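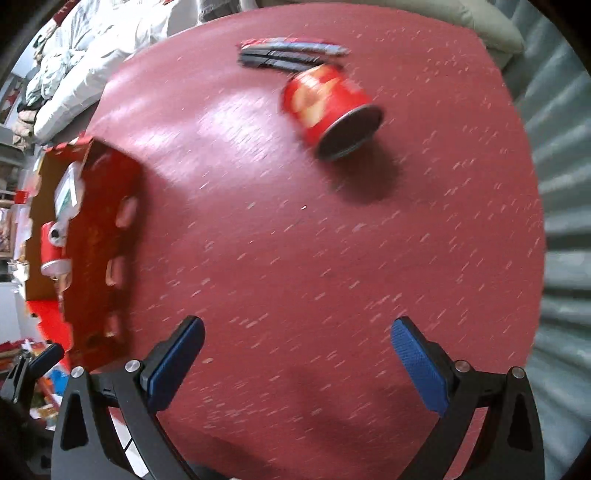
TOP 1 – Handgreifer Nisten, Zustand Finger und Beläge. Beide Finger ab jetzt nur noch mit den blauen Belägen, die alten schwarzen kommen weg (Līga sammelt ein). Riffelung auf den Innenseiten beidseitig prüfen, vor jedem Durchgang, nicht erst wenn was rutscht. Schrauben an den Aufnahmen: zwei links, zwei rechts, runde Köpfe, bitte alle mit demselben Schlüssel und nicht mit dem Bit aus der Küchenschublade. Nullstellung = ganz offen, Backen schräg nach vorn, nichts dazwischen. So stehen lassen, bis die Software den Wert übernommen hat. Letztes Mal zu früh zugedrückt, danach war der Nullpunkt um 2 mm daneben und der halbe Nachmittag weg.

Wartungsintervall: bisher 2000 Schließvorgänge, laut Paulauskas für diese Beläge zu lang. Diskussion. Ergebnis: 700, dann Sichtprüfung, Tausch nur bei Bedarf. Zähler läuft mit, wird aber beim Neustart gelöscht – bekanntes Problem, Zettel am Gerät führen bis Jarunus das behebt.

TOP 2 – Ablage und Testteile. Rote Dosen, Stifte, flache Päckchen bleiben im Satz. Stifte sind nach wie vor das Schwierigste, bei flacher Lage kommen die Fingerspitzen nicht drunter. Vorschlag Grastent: Spitzen 9 mm verlängern. Bedenken wegen Hebel auf die Gelenke, wird erst am Ersatzgreifer probiert. Glanz auf der Tischplatte stört weiterhin die Belichtung, Lampe umhängen oder Belichtung fest einstellen. Fest einstellen beschlossen.

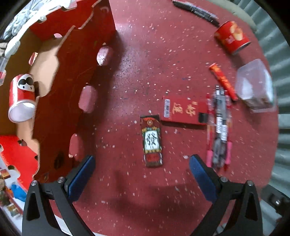
Abb. 2: Teile auf der Platte, Karton links, Greifer offen

Dazu Anmerkung aus der Runde: Beläge nach dem Einkleben über Nacht liegen lassen, Kleber zieht sonst nicht durch. Ränder mit Alkohol abwischen, kein Spülmittel. Wer verkippt einklebt, klebt neu. Ersatzbeläge liegen in der Schublade unter dem Ladegerät, Restbestand bitte in die Liste eintragen, steht seit Juni nichts mehr drin.

Kamerahalterung: Klemmung hat Spiel. Wird nachgezogen und mit Lackstift markiert. Wenn die Markierung versetzt ist, Kalibrierung neu, ohne Diskusion.
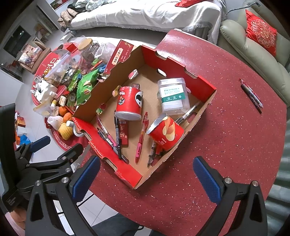
Kaunas, 11. Dezember 2018

TOP 3 – Betrieb mit zwei Greifern. Zweiter Greifer hat die gleichen blauen Beläge, also gleiches Intervall und eigener Zettel. Nicht die Finger untereinander tauschen, die Gelenke sind unterschiedlich eingelaufen. Kabel: hängt als Schlaufe zwischen Greifer und Tisch, soll künftig am Unterarm geführt werden, Klettband reicht. Steckverbinder wurde schon einmal rausgezogen, Zugentlastung fehlt immer noch.

Greifen aus dem Karton: die Seitenwände sind das Problem, linkes Gelenk schlägt bei steilem Anstellwinkel an. Behälter mit Deckel geht gut, Dosen gehen, Stifte am Boden siehe TOP 2. Anschlag am Gelenk wird mit Schrumpfschlauch abgepolstert, Versuch nur an einem Greifer, damit man den Unterschied sieht.

Offen:
Schlüssel für die Schrauben fest ans Gerät binden – L. Kairys
Zähler nach Neustart – Jarunus
Verlängerte Spitzen drucken, zwei Paar – Grastent
Zugentlastung bestellen – offen, wer?
Liste Ersatzbeläge nachtragen – alle die was entnommen haben

Nächster Termin wird per Mail abgestimt. Protokoll: Kairys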